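Call for Participants: Everyday Hanging and Storage Study
Kametti Household Research Center, Home Organization Group
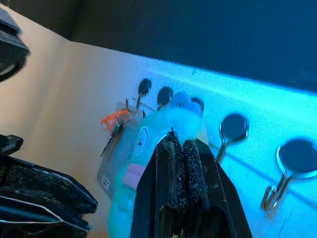 Round adhesive hooks with a pale blue and white plush toy on a pale wall.

The Home Organization Group at the Kametti Household Research Center invites adults to take part in a paid study of how people hang up, find, and put away small belongings at home. The study is concerned with the items that collect near a front door or a bedroom door: keys, bag charms, lanyards, small plush toys, umbrellas, and similar objects. Enrollment is open now and will close in December, or when 39 participants have been accepted.

Purpose of the study

Adhesive hooks are among the most common storage products in rented homes, where drilling into walls is often not permitted. Little has been written about how people arrange them. The study will examine the height and spacing that people choose, the order in which they hang different kinds of items, and how soon an arrangement changes once it is in daily use. Findings will be used to prepare a plain-language guide for tenants and housing offices.

The project is led by Amparo Espinoza, with Shengli Zeng responsible for the home visits and Si-eun Ra responsible for participant enrollment.

What participants will do

Participation consists of one visit to the Center, a period of use at home, and one visit by study staff.

At the Center visit, which lasts two hours, each participant will be given a set of adhesive hooks and a box of household items. Participants will place the hooks on a section of wall in whatever arrangement they prefer, hang the items, and then retrieve and return them when asked. A short interview follows. Participants are welcome to bring several small items of their own, including soft toys with a loop or cord.

Participants will then take a set of hooks home and use them for four weeks. During this time they will complete a brief written log twice a week, noting any hooks added, moved, or removed and any items that have fallen. The log takes less than five minutes to complete.

At the end of the four weeks, a member of the study staff will visit the home at an agreed time to measure the arrangement and remove the hooks. Participants who wish to keep the hooks in place may do so.

Eligibility

Applicants must:

Be 18 years of age or older.
Live in a rented apartment, house, or room within the Center's service area.
Have at least one smooth, painted interior wall on which adhesive hooks may be placed, with the landlord's permission where this is required.
Be able to read and complete a short log in English.
Be available for both visits.

Households with children are encouraged to apply. Only one adult from each household may enroll. Persons who are employed in the manufacture or sale of storage products, and members of their households, are not eligible.

Applicants who use a wheelchair or have limited reach or grip are especially welcome. The wall sections at the Center can be adjusted in height, and staff will discuss any other arrangements before the visit.

Compensation

Participants will receive $100 in total: $40 at the close of the Center visit and $60 at the close of the home visit. Parking at the Center is free to participants for the length of the visit. A participant who withdraws after the Center visit will keep the first payment.

Care of walls and belongings

The hooks supplied for home use are intended for painted surfaces and should be removed according to the instruction sheet provided. Should paint be damaged during the study, the Center will arrange a repair at its own cost. Participants should not hang fragile or valuable items from the study hooks. Claims relating to walls or belongings should be addressed to Tetsuya Kobori, Facilities Office.

Privacy

Measurements and logs will be stored under a participant number. Names and addresses will be kept separately and deleted when the study closes. Photographs of the home arrangement will be taken only with written consent, and declining them does not affect eligibility or payment. Participation is voluntary, and a participant may withdraw at any time without giving a reason.

How to apply

Application forms are available at the Center's front desk, Room 812, between 9:00 a.m. and 4:30 p.m. Forms may also be requested by mail from the following address:

Si-eun Ra, Enrollment
Home Organization Group
Kametti Household Research Center
700 Fliltar Avenue

Applicants should state the type of home in which they live, the number of people in the household, and the times at which they can attend the Center. Applications are reviewed in the order received. All applicants will be notified of the outcome in writing, and those who are not placed may ask to be kept on a waiting list.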